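Clundetti: rubbish sorting on a tabletop

README, last touched 08/03/2023

I started Clundetti because I wanted an answer to a dull question: can a robot arm put my recycling in the right bin yet? Kitchen sorting looks like the easiest chore going (I thought so too!) and it has eaten most of my evenings since October.

What's in the folder: 516 recorded attempts, split into 11 batches. Each attempt has video, joint positions and a plain text note from me, some of them grumpy. Batch 4 has the clock set wrong, so go by the file order there.

The job is always the same sort of thing. Pick up a bit of household rubbish, choose a bin, let go over it. Drinks cans come up a lot, and tape on the table marks positions.

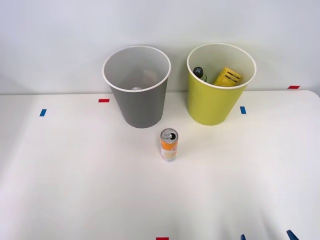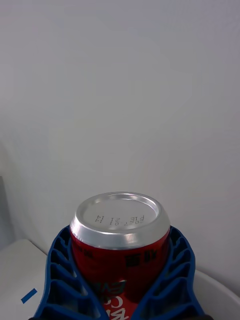 Kanagaratnam wrote back after trying the first batches and said choosing the bin was never going to be the hard part, it's everything a kitchen adds on top: sticky yoghurt pots, half-full bottles, a bag that won't stay open. I was told to stop saying "sorting" until I'd tried a teabag.

Fair enough, and teabags are on the list. For now I'd say a machine can help with tidy, dry rubbish on a clear table, and I'd still do the bins myself on a Sunday night.

To load it, unzip everything into one folder and run the reader script. You'll want 900 MB free. If the notes come out as gibberish, set your text encoding to UTF-8 and try again.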